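4.2 Where folding takes place

In the previous section we described how the households sort clean clothes before folding. In this section we look at the place of folding. When we planned the study we expected that most people would fold on a table, because the guides to housekeeping that we read almost always show a table. The visits gave another result. Of the 61 households which completed the diary, the largest group named the bed as the usual place, and many of the others used the bed for at least one kind of garment.

The diaries were kept for 20 days. Each participant wrote down, for every folding session, the room, the surface, the kinds of items and where the folded items went afterwards. In total we received 192 entries that mention a bed as the folding surface. The second author (D'Souza) read all these entries and marked every reason that the participant gave for the choice. The first author (Lekota) read the same entries separately, and the differences were discussed until both agreed. The codes are explained in Section 3.

The most frequent reason is simple: the bed is the largest flat surface in the home. A participant from Jilville wrote that her kitchen table "has always something on it," and that to clear it takes more time than the folding. Another participant has a good table, but it is round, and the sleeves of a sweater hang down over the border when she lays it open. On a bed the whole garment can lie with the arms spread, and there is still space beside it for the pieces which are finished.

The second reason is the distance to storage. In most of the homes the wardrobe or the chest of drawers stands in the bedroom. Participants who fold in the bedroom make only a few steps with each pile. Participants who fold in the kitchen or the living room have to carry the piles through the home, and they told us that the piles fall over on the way, or that they remain on a chair until the next day. We come back to these waiting piles in Section 4.4.

A third reason was not in our interview guide, and we learned it only from the diaries. Some participants see the folding on the bed as a way to oblige themselves to finish. If the clothes are on the bed, they must be put away before sleeping. One man in Modise wrote: "At 10 in the evening I want my bed, so I fold." Other participants told us the opposite, that the clothes are moved to the floor at night and come back to the bed in the morning. Both groups know the rule, and it does not work for everybody.

We also paid attention to what covers the bed. The folding was almost never done on the bare sheet. Participants first pulled the bed cover flat and then put the laundry on top of it. Several of them said that the cover keeps the sheet free from lint and the clothes free from hair. For thick garments the participants considered a closely woven, smooth cover as better than a fleece blanket, on which wool sticks and the fold opens again when the garment is lifted.

Figure 6 shows a sweater on a printed bed cover of the type we met often in the visits, with broad bands in different patterns.

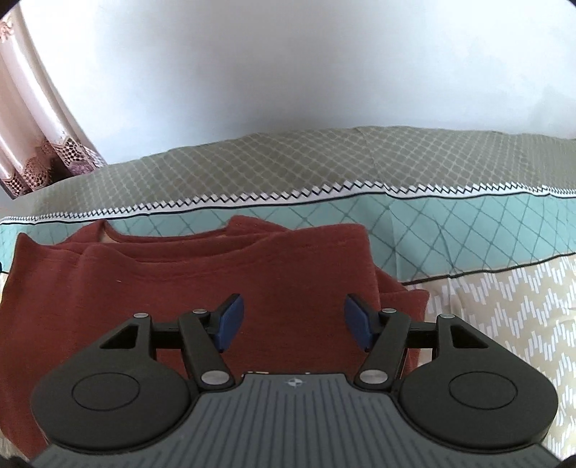
Figure 6. Folded rust-red sweater on a bed cover with printed bands. At the upper left, the lace-trimmed hem of the bedroom curtain.

Covers with bands or with a grid have an effect that we did not expect. The printed lines can be used as a ruler. In the interviews, seven participants explained that they lay the hem or the shoulder of a garment along a line of the cover in order to fold straight. A woman in Jilville demonstrated this for us with school shirts: she puts the collar on one border of the pattern and the hem on the next one, and in this way all the shirts get the same length and fit in the same drawer. She had never described this to another person before and she was a little surprised to hear herself explain it. The participants with plain covers use instead the side of the mattress or the width of their own forearm.

The color of the cover was mentioned less often, but it has also some importance. On a cover with much contrast to the garment, the outline of the garment is easy to see, and a sleeve that is not well tucked is noticed at once. Black socks on a dark cover were the common complaint. Two participants told us that they open the curtain before folding dark clothes, and one of them folds dark clothes only in daylight.

Sweaters need a separate remark. In the whole sample, the sweater was the garment that participants most often folded on the bed, even when they folded everything else in a different place. T-shirts and towels can be folded in the air, or against the chest, and many participants do so while standing next to the dryer or the clothesline. With a sweater this is difficult. The knit is heavy, it stretches when it hangs from the hands, and the sleeves are thick and do not stay where they are put. The participants therefore lay it down. We recorded 2 main methods. In the first, the sweater lies on its front, both sleeves are brought across the back, the sides follow, and the body is folded upward once or twice. In the second, the sweater is folded in half lengthwise with the sleeves together, the sleeves are laid down over the body, and the rest is folded from the hem. The first method gives a wider and flatter packet, which the participants prefer for shelves. The second is quicker — most people who use it learned it from a parent — but the packet is thicker on one side and a stack of such packets begins to lean.

The height of the bed is the principal disadvantage. A bed is much lower than a table, and a person who stands and folds on it must bend the back. Older participants spoke of this often. Some of them sit on the bed and fold next to themselves, some kneel on the floor, and one participant in Modise puts the laundry basket on a stool so that at least the picking up is done without bending. Those who sit use a smaller part of the bed, and they tend to fold small items first and leave the sweaters and the sheets for the end, when they stand up again.

The softness of the surface is a smaller problem. When a pile becomes high, the mattress gives way under it and the pile tilts toward the person who sits near. The participants answer this by making more piles with fewer pieces. In the diary entries for the bed we found low piles placed side by side, often one for each member of the family, while the entries for tables describe higher piles, sorted by kind of garment. We can not say with certainty if the surface causes this difference. It is possible that people who sort by person choose the bed because it has more space for separate piles.

For the design of the Tornine folding board, which was lent to a part of the households in September (see Section 5), these observations had a direct consequence. The first version of the board was planned for a table and had rubber feet. On a mattress the feet sank in unequally and the board did not lie level. The households asked for a board without feet, thin enough to be kept under the bed. The second version follows this request, and all results in Section 5 refer to it. The Ulico drawer inserts, which were tested at the same time, were not changed.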